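겨울철 노로바이러스, 집에서 할 수 있는 예방과 뒤처리

2019-12-20

노로바이러스는 구토와 설사를 일으키는 감염병으로, 겨울에 환자가 많다. 전염력이 강해 가족 한 명이 걸리면 온 집안으로 번지기 쉽다. 특별한 치료제는 없으며 대부분 며칠 안에 회복한다. 어린아이와 노인은 탈수에 주의해야 한다.

손 씻기
비누를 묻혀 흐르는 물에 30초 이상 씻는다. 알코올 손 소독제는 노로바이러스에 효과가 떨어지므로 비누 세척을 대신할 수 없다. 화장실을 다녀온 뒤, 기저귀를 간 뒤, 음식을 만들기 전에는 반드시 씻는다. 수건은 각자 따로 쓴다.

조리
굴이나 조개는 속까지 완전히 익힌다. 껍데기가 벌어졌다고 바로 불을 끄지 말고 몇 분 더 끓인다. 채소는 흐르는 물에 여러 번 씻고, 칼과 도마는 어패류용과 채소용을 나누어 쓴다. 지하수는 끓여 마신다. 증상이 있는 사람은 나은 뒤에도 이틀 이상 음식을 만들지 않는다.

소독액 만들기
염소 농도 4% 가정용 락스를 기준으로 한다. 제품마다 농도가 다르니 라벨을 먼저 확인한다.
구토물이 묻은 곳: 물 2,000mL에 락스 60mL
쓰고 남은 소독액은 보관하지 않고 버린다. 식초나 다른 세제와 섞으면 유독 가스가 나올 수 있으므로 절대 섞지 않는다.

구토물 치우기
1. 창문을 열고 다른 가족은 방에서 내보낸다.
2. 일회용 장갑과 마스크를 낀다.
3. 구토물을 키친타월로 덮고 소독액을 천천히 붓는다. 세게 뿌리면 주변으로 튄다.
4. 10분 뒤 바깥쪽에서 안쪽으로 모아 비닐봉지에 넣고 묶는다.
5. 바닥을 소독액으로 한 번 더 닦고 물걸레로 마무리한다.
6. 장갑을 벗고 손을 씻는다.

벽과 바닥
구토물은 생각보다 멀리 튄다. 눈에 보이는 자리만 닦지 말고 벽 아래쪽과 가구 다리까지 닦는다. 패널 벽은 이음매를 따라 천을 눌러 가며 닦는다. 락스는 색을 바래게 할 수 있어 어두운색 마감재는 구석에 먼저 시험해 본다.
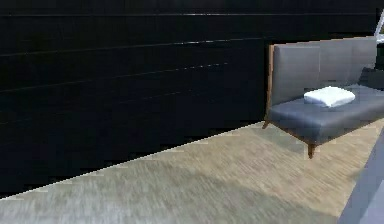
가로로 긴 패널을 이어 붙인 어두운색 벽

소파와 옷
천 소파에는 락스를 쓰기 어렵다. 오염물을 걷어낸 다음 스팀 청소기를 천천히 대고, 겉감이 열을 견디는지 취급 표시를 확인한다. 옷과 이불은 털지 말고 조심스럽게 말아 옮긴 뒤 다른 빨래와 따로 세탁한다. 삶을 수 있는 것은 삶는다.

병원에 가야 할 때
물도 넘기지 못할 때, 소변이 눈에 띄게 줄었을 때, 변에 피가 섞일 때는 진료를 받는다. 지사제는 의사와 상의 없이 먹지 않는다.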